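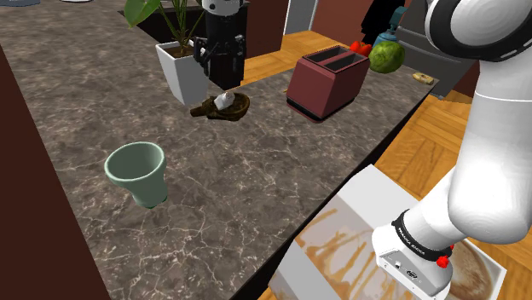 Plan de travail en marbre gris-brun à veines claires, avec une tasse de café

Question : hydrofuge « garanti à vie » sur marbre, sérieux ou pas ?

Posée par plinthe61 le 9 juin 2006

Bonjour à tous,

Nous refaisons la cuisine et ma femme tient au marbre. Le marbrier (maison Živković, plutôt bonne réputation par chez nous) nous propose en option un traitement qui s'appelle Trilluson, appliqué en atelier, « garanti à vie contre toutes les taches, y compris vin, citron et vinaigre ». Supplément : 1 627 euros pour l'ensemble, crédence comprise.

J'ai demandé la fiche technique, on m'a donné un dépliant avec des gouttes d'eau bien rondes. J'ai demandé ce que couvrait la garantie, on m'a répondu « tout ». J'ai redemandé par écrit en mars et j'attends toujours.

Est-ce que quelqu'un a ce produit chez lui depuis plus d'un an ? Je ne cherche pas l'avis de ceux qui le vendent. Et si c'est du vent, on met quoi à la place ? On cuisine tous les jours, beaucoup de tomate, du café du matin au soir. Merci d'avance.

Réponse de Ankica Dervishi (meilleure réponse, 15 votes)

Il y a deux choses que les vendeurs mélangent volontiers : la tache et l'attaque acide. Un hydrofuge/oléofuge pénètre dans les pores et ralentit l'absorption. Contre l'huile ou le café il rend service, il vous laisse le temps d'essuyer. Contre le citron, non. Le marbre c'est du calcaire, l'acide attaque la surface elle-même et laisse une marque mate. Aucun produit d'imprégnation n'empêche ça à ma connaissance, et quand je lis « citron et vinaigre » sur un devis je me méfie du reste du devis.

Il existe des films ou des résines de surface qui isolent de l'acide, mais alors vous touchez du plastique, ça se raye, et la reprise n'est pas donnée.

Faites le test. Demandez une chute traitée et une chute brute de la même tranche. Une goutte de jus de citron sur chacune, un quart d'heure, rincez, séchez et regardez en lumière rasante. S'il refuse de vous prêter une chute traitée, vous avez votre réponse.

Chez moi j'ai un oléofuge de droguerie à 85 euros le bidon, passé au chiffon, que je refais quand l'eau commence à foncer la pierre. J'ai des auréoles mates près de l'évier malgré tout. On s'y fait ou on prend du granit.

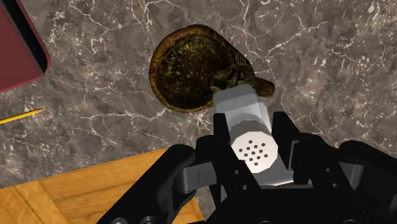
Marbre veiné sous un bol couleur bronze et un shaker

Pour le choix de la tranche : un fond moucheté avec des veines irrégulières pardonne plus de choses qu'un blanc uni, et une finition adoucie marque moins qu'un poli brillant. C'est gratuit ou presque, demandez ça avant de parler traitement.

Pour la garantie, lisez les exclusions. « À vie » c'est souvent la vie de la société qui l'a signée.

Réponse de Rok Nikolaidis

Moi j'ai pris le Festwood pour bois et pierre et j'en suis très content, aucun souci. Bon c'est sur un plan en hêtre mais le vendeur m'a dit que c'était pareil.

Réponse de mornus_bis

Pas d'accord avec la première réponse sur le granit, certains boivent l'huile pire que du marbre, il faut tester aussi.

Sinon plinthe61, faites écrire « acides alimentaires » noir sur blanc sur la facture. Mon beau-frère l'a demandé pour un autre produit, le supplément a disparu du devis dans la semaine.

Commentaire de plinthe61

Merci. J'ai réclamé les deux chutes, le marbrier me dit que l'atelier n'en garde pas. Je vais insister encore une fois et sinon ce sera le bidon.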